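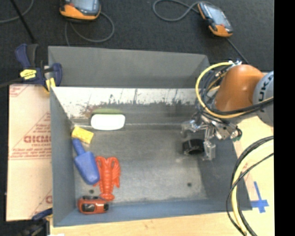
Chipped paint on metal tubs: does it matter or am I being sold something? I have a big grey open-topped metal bin that I keep the bath and sandpit toys in, and my brother-in-law reckons it's had its day. He wants me to buy one of those Timero plastic chests with a lid. The coating on the inside of the back wall has gone whitish and is flaking off along the bottom edge, and there's reddish-brown staining near the left end which he calls rust and I call a mark. Toys in there at the moment are the red-orange lobster, the blue scoop, a little vehicle, a yellow spongey block and odds and ends. I'm not convinced a plastic box is an improvement on anything. What would you do?
potting_bench_pat

Re: Chipped paint on metal tubs
Reddish-brown on scratched metal is rust. I don't know what else you'd be hoping for. Rub it down, prime it, paint it, done in an afternoon.
gritstone

Re: Chipped paint on metal tubs
Hang on before anybody rubs anything down. Do you know what the old coating is? If it's an old bin it could be lead paint, and sanding that dry in the kitchen is far worse than leaving it alone. How old is it?
marlowe_k

Re: Chipped paint on metal tubs
No idea on age. It came with the house, it was in the shed. It had seed trays in it.
potting_bench_pat

Re: Chipped paint on metal tubs
Then I wouldn't have toys in it until you know. Small children chew things, and things that have sat against flaking paint get chewed too.
marlowe_k

Re: Chipped paint on metal tubs
Every thread on here gets to lead by the fourth post. Could be lead, could be limescale. Whitish and chipped could be half a dozen things. Has anyone on this forum ever had a positive test off a shed bin? I'd like to hear from them.
Oskari Juntunen

Re: Chipped paint on metal tubs
Not a bin, but yes, a window frame. So it does happen. Get a test done by somebody who knows, I wouldn't trust the swab sticks on their own. I had one say yes and one say no on the same bit of wood.
marlowe_k

Re: Chipped paint on metal tubs
So the swabs are no good but she should be worried by the swabs. Right.
Oskari Juntunen

Re: Chipped paint on metal tubs
That isn't what I said and you know it.
marlowe_k

Re: Chipped paint on metal tubs
Leaving the paint to one side, those two holes in the floor of it are interesting. Did you drill them, Pat, or were they there? If they go right through then you've got drainage and that's half the argument for keeping it. My complaint about every plastic toy chest I've owned is the puddle. You put one damp sponge in and by the end of the week the bottom smells like a canal.
Aldo Barbieri

Re: Chipped paint on metal tubs
Already there. I've never checked whether they go through, I assumed so. Will pour a jug in tonight.
potting_bench_pat

Re: Chipped paint on metal tubs
Two small holes won't drain a flat floor. Water sits in the low spots and then you get your rust from the bottom up. I'd want to know why the staining is up on the back wall and not down there.
gritstone

Re: Chipped paint on metal tubs
Scratches. The coating's scored, the damp gets in behind it. The floor looks scuffed to me but I can't see it's any worse than that.
Aldo Barbieri

Re: Chipped paint on metal tubs
We've got the Timero chest. Fine for the first year. The lid hinge is a thin strip of plastic and ours split in April. I rang and was told it was "wear". It's a lid, what was I supposed to do, not open it? If you must have plastic get the Luo one with the loose lid, at least there's no hinge to go.
teasel

Re: Chipped paint on metal tubs
Loose lid means the lid lives behind the sofa.
gritstone

Re: Chipped paint on metal tubs
Is there a reason nobody's mentioned liners? Wukine do a fabric one for tubs. 134 reviews, nearly all five stars.
bramblejam

Re: Chipped paint on metal tubs
How many of the 134 were written in the same week? I looked at that liner. It's a bag. A bag inside a rusty tub is a damp bag.
Oskari Juntunen

Re: Chipped paint on metal tubs
Some 900 people on the Estitz swap page and half of them are giving away plastic toy boxes. I wouldn't pay for one new whatever you decide. Collect it, look at the hinge, say no thank you if it's split.
teasel

Re: Chipped paint on metal tubs
Jug test done. One hole drains, the other just sits there with water in it, so either it's blocked or it was never a proper hole. Also wiped the back wall with a wet cloth and bits of white came off on it, which I didn't enjoy.
potting_bench_pat

Re: Chipped paint on metal tubs
Well there you are. Coming off on a cloth is coming off on a sponge. Toys out and washed, please, whatever you think about lead. And bin the cloth.
marlowe_k

Re: Chipped paint on metal tubs
I'll give you that one. I still say you don't know what it is. But I wouldn't store a spongey block against something that sheds, they pick up everything. Hard plastic you can wash. Sponge I'd chuck.
Oskari Juntunen

Re: Chipped paint on metal tubs
Poke the blocked one with a bit of wire from underneath. Bet it's paint.
Aldo Barbieri

Re: Chipped paint on metal tubs
Toys are out, in a washing-up bowl, and the lobster has had a scrub with an old toothbrush down between all the segments. I'm not buying the Timero. I'm going to get the coating tested properly and if it's nothing nasty I'll have a go at repainting. If it's lead it goes back to being a seed tray holder with a note on it. Brother-in-law has been told and has gone quiet.
potting_bench_pat

Re: Chipped paint on metal tubs
What paint, though? Half the "toy safe" tins only mean safe once it's cured, and they're vague about how long that is. Read the back of the tin, not the front.
gritstone

Re: Chipped paint on metal tubs
And don't grow salad in it if it's lead. Flowers only.
marlowe_k

Re: Chipped paint on metal tubs
Will report back on the wire.
potting_bench_pat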